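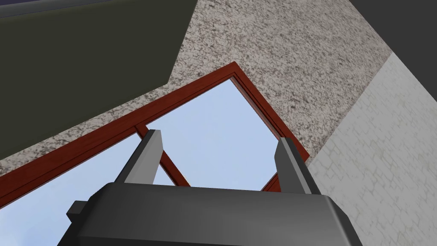
*Rendered view toward the wall opening*

# Moving a refrigerator lying down, and how long to wait before plugging it in

**stollton_renter**
Posted June 29, 2023

I'm moving from Stollton to Trevasbridge at the end of the month, which is 54 miles, mostly on the county road. I have a Bovance top-freezer refrigerator that I bought used. It works fine and I'd like to keep it.

The van I can borrow is too low inside for the fridge to stand up. I'd have to lay it down or lean it at an angle against the side. The manual that came with it is missing the pages on moving, and what I've read online goes from "never do it" to "it makes no difference at all."

What I need to know:

- Does it matter which side it goes down on?
- Is leaning it any better than laying it flat?
- How long does it have to stand before I plug it in?
- Should the shelves stay in?

The new place has a doorway into the kitchen that is pretty tight, so I may have to take the fridge doors off too. I have basic tools and one friend to help. Renting a taller truck is possible but I'd rather not pay for it.
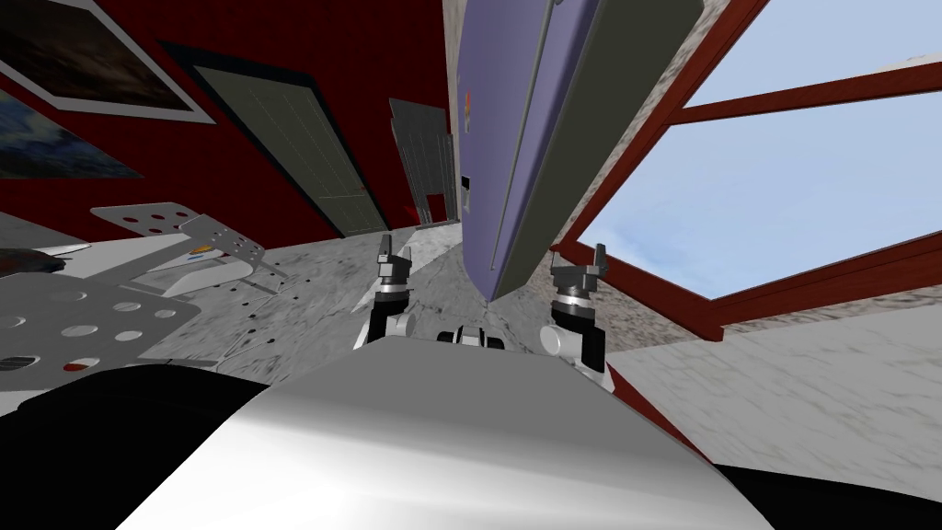 **Kitchen & Appliances > Refrigerators > Moving and Installing**

**temba_appliance**

I did delivery and hookup for a store in Temba for a long time. Upright is best, and if you can get a taller truck for a fair price I'd do that. But people move them lying down all the time and most of them run fine afterward.

The concern is the oil in the compressor. When the unit is on its side, oil can run out of the compressor and into the lines. If you start it up like that, the compressor runs short of oil, or oil blocks the thin tubing. Standing it up and waiting lets the oil drain back.

Which side: look at the back, down low, where the compressor is. There are usually a couple of larger lines coming off it. You want the discharge line (the one that gets hot when it's running) pointing up when the fridge is down. If you can't tell which is which, most people put it down on the side opposite the door hinges, so the doors can't swing against the floor. Tape them shut or use a strap either way. Don't lay it on its back, as you can crush the coil or the tubing, and don't lay it on the front.

Leaning is better than flat. The closer to upright, the better. Put a blanket behind it and strap it so it can't slide.

Waiting: if it was flat for a short ride, leave it upright at least as long as it was down, with a few hours as the minimum. If it was down most of the day, leave it standing overnight and plug it in the next morning. Then give it a full day to get cold before you load it up with food.

Shelves and drawers come out. Wrap the glass ones in towels. Unplug it the night before, wipe it dry, and empty the drain pan if you can reach it.

For the doorway, measure the depth of the fridge without the doors and handles first. Often just taking off the handles is enough - check that before you start on the hinges. Also level it when it's in place. The front should sit a little higher than the back so the doors close by themselves.

**porchlight1000**

Just lay it down and go. Ours is from 2000 and has been through three moves on its side in a pickup. Plugged it in after lunch every time. Still running.

**bovance_owner_2**

I agree with most of the first reply. I'd add that if yours has a water line or ice maker, shut the valve and drain the line before you disconnect it. I forgot and had water all over the hall floor.

Get a real appliance dolly with a strap. A flat furniture dolly is no good on steps. And check the outlet at the new place before moving day. Ours was behind a cabinet and I had to pull the fridge back out to reach it.

**stollton_renter**

Thanks. No ice maker on mine. I measured again and it will go in the van leaned over with the seats out, so I'm doing that and leaving it to stand overnight. Handles come off with two screws each.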